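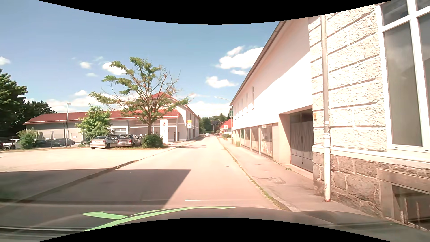

**Unit 6 handout: the Kunard driver-assist kit**
Instructor: Heather Pryor
Read before lab. Bring the printed copy.

The Kunard is an add-on kit for ordinary passenger cars. It is sold by Plornatetti as a teaching and development package, and we are looking at it the way a buyer would. You will write a two-page review at the end of the unit.

## What you get

- One forward camera with a wide lens
- A small computer that mounts under the passenger seat
- Cable set, 14 pieces, all labeled
- Software license for one car

The base price is $2,000. Support costs $189 a year after the first year. Steering and brake control is a separate order, and our department did not buy it. Our kit watches and labels the road. It does not drive.

## Terms you need

**Drivable area** - the part of the road surface the software thinks the car may use. On a street with no painted center line, it has to work from curbs, walls and pavement edges.

**Shadow edge** - a sharp change from dark to light on the asphalt. Older software often took these for curbs or objects. Look for large shadows across the lane ahead of the hood, and compare them with the real curb on the left.

**Ego mask** - the area of the picture covered by your own car. The hood has to be masked out, including any decals. A bright green stripe that is left unmasked can be labeled as grass.

**Static and moving objects** - parked cars go in the first group until they move. A car in the lane facing you goes in the second, even if it is far off.

## Points for your review

1. Setup. The manual says 80 minutes. Write down your own time.
2. Labels. Are distant people found early enough to matter? Note the distance setting you used.
3. Signs. The kit reads traffic signs only. Check if it wrongly picks up store signs or round emblems near the sidewalk.
4. Export. Files open in Usesport without changes. Other viewers need the converter.

Chapter 3 of the Steinarsdóttir reader covers masking. Skip the section on night driving - we will get to it in February.

Reviews go in the box outside the lab, stapled, with your group number on page one.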